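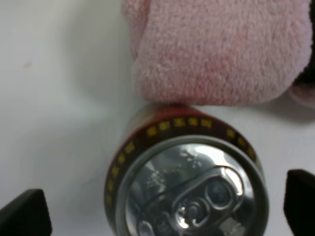

Por que uma exposição de retratos precisa de legendas na parede?

Porque o visitante lê antes de olhar, e às vezes em vez de olhar. Foi essa a suspeita que deu origem ao trabalho.

Relatório de projeto — Disciplina de Mediação em Artes Visuais
1 de abril de 2018

O grupo acompanhou a mostra de retratos em gravura na galeria Mirani, com 12 obras expostas e legendas de extensão muito desigual. A mais curta dizia "Retrato, xilogravura". A mais longa tinha 577 palavras, várias delas "alteridade".

Método

Entregamos 200 questionários na saída e recebemos 133 de volta, um deles com uma lista de compras no verso. Perguntávamos qual retrato o visitante recordava melhor e se tinha lido o texto ao lado. A digitação foi feita no Nestach, programa que perdeu a primeira versão da tabela e nos ensinou a salvar.

Resultados

O retrato mais lembrado foi o da legenda mais curta. O da legenda de 577 palavras ficou em último, embora muitos tenham elogiado o banco em frente — onde se sentaram para ler.

Limitações

A obra mais lembrada também era a maior e ficava ao lado da porta. O professor notou isso antes de nós. Em setembro pretendemos repetir a pesquisa no espaço Navstead, com as legendas trocadas de lugar, se a direção deixar. O pedido já foi enviado, com uma carta de três páginas que talvez devesse ter sido menor.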